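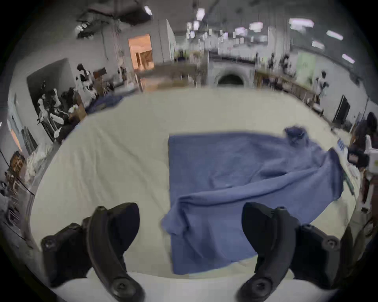
Missing person appeals need an expiry date

A police appeal for a missing person is a short document with a short working life. It gives a name, an age, a height, a build, hair and eye colour, clothing, a last known place and a telephone number. It is issued when a force believes that members of the public may hold information it can't get by other means. Once the person is found the appeal has no further use. In most cases it stays where it was put.

My argument is that every appeal should carry a closing date from the moment it is issued, and that outlets which republish it should be bound by that date. The date could be extended as often as the case required. The default, though, should be removal.

I spent four years writing and issuing these notices for a regional force and a further three on the receiving end, at a local news site. The process was much the same from both chairs. The press officer fills in a template and sends it to a distribution list. The outlet pastes the text under a headline, adds the photograph and publishes. If the person is found, a second message goes out, usually one line long, asking that the image be taken down. That second message is the weak part of the system. It goes to the same list, but it is read by fewer people, it arrives at any hour, and it has no news value.

In December I went through one site's archive to see how this worked in practice. It held 700 missing person appeals. Of those, 44 were marked as closed, with the photograph and description removed. A larger number had the word "found" added to the headline but kept everything else in place, including the picture. The rest had not been touched. Some of them must concern people who are still missing. A reader has no means of telling which.

The harm falls on two groups. The first is the people who were found. A fifteen-year-old who left home for two nights has, at twenty-five, a search result under her own name that gives her age, her town and the fact that police were worried about her. Employers read it. So do landlords, new partners and, in some cases, the person she was trying to get away from. She did not consent to publication and in most cases was not asked afterwards. An adult who went missing during an illness is in the same position, with the added difficulty that the appeal may have hinted at the illness in order to convey urgency.

The second group is the people who have not been found. Their appeals sit among hundreds of stale ones and look identical to them. Anyone who has shared a notice on social media, and then been told under it that the person came home two years ago, will be slower to share the next. The cost of that can't be measured with any precision, but I don't think it is small.

Mwangi Kimaro, who ran the press desk when I joined it, used to object to expiry dates on the ground that they would signal a loss of interest. Families would see the date and read it as the point at which the police stopped looking. I take the objection seriously. The answer is in the wording. "This appeal will be reviewed on" followed by a date tells the family that somebody has to look at the file again on that day and make a decision. The present arrangement contains no such moment. An appeal is issued, and after that it may not be read again by the force that wrote it. A fixed review gives the family something to telephone about.

A second objection comes from editors. An archive is a record of what was published, and to remove an item is to alter the record. For court reports and council decisions I agree. An appeal is a different sort of text. It is a request made on behalf of someone else, for a stated purpose, using personal details which would not otherwise have been printed. When the purpose ends, so does the permission. An editor who wants to keep a record can keep the fact that an appeal was issued, with the date and the issuing force, and drop the name, the face and the description. Uchenna Ugwu, my editor at the time, adopted that form for under-eighteens and found that it took one member of staff an afternoon a month.

The third objection is technical and has the least force. Publishing systems already handle timed content. Clerik, the system we used, has a field for an end date that was being filled in for advertisements and nothing else. Wotanar, which replaced it, has the same field under a different label. Both can swap a full page for a short notice at a set hour. Nothing needs to be bought. What is missing is a date in the police template, in a fixed position, in a fixed format, so that it can be read by software without anybody retyping it.

Copies are harder. An appeal issued at six in the evening is on aggregator sites by seven, and those sites do not read correction emails. I followed one notice from my own desk, for a man who was located within a day. The original page had 3,723 views before we removed it. The copies were still up a year later, on pages where no contact address was given. An expiry date written into the text would not force those sites to act. It would at least let any reader see that the appeal was out of date, and it would give search companies a simple rule by which to demote it.

There is also the matter of how much goes into the notice to begin with. The Hilberg template, which several forces copied, runs to eleven fields, and officers tend to complete all of them because a blank looks like an oversight. Eye colour is rarely of use to someone passing a stranger on the street. A surname is of use to almost no one outside the family's own circle, who know it already. I would keep the photograph, the first name, the clothing, the direction of travel and the place. The surname could be added at the first review if the case was still open.

The changes I would ask for are modest. Forces should put a review date on every appeal, fourteen days ahead for children and twenty-eight for adults. Outlets should accept the date as a condition of using the text. Where no extension arrives, the page should reduce itself to a line stating that an appeal was made and is no longer active. People who were the subject of older appeals should be able to have them reduced in the same way by sending a single form, without having to explain where they went or why.

That last point matters to me more than the others. I have read a good many letters asking for an old notice to be taken down. Nearly all of them opened with an apology, and most went on to give a full account of the worst week of the writer's life, addressed to a newsroom inbox that six people could open.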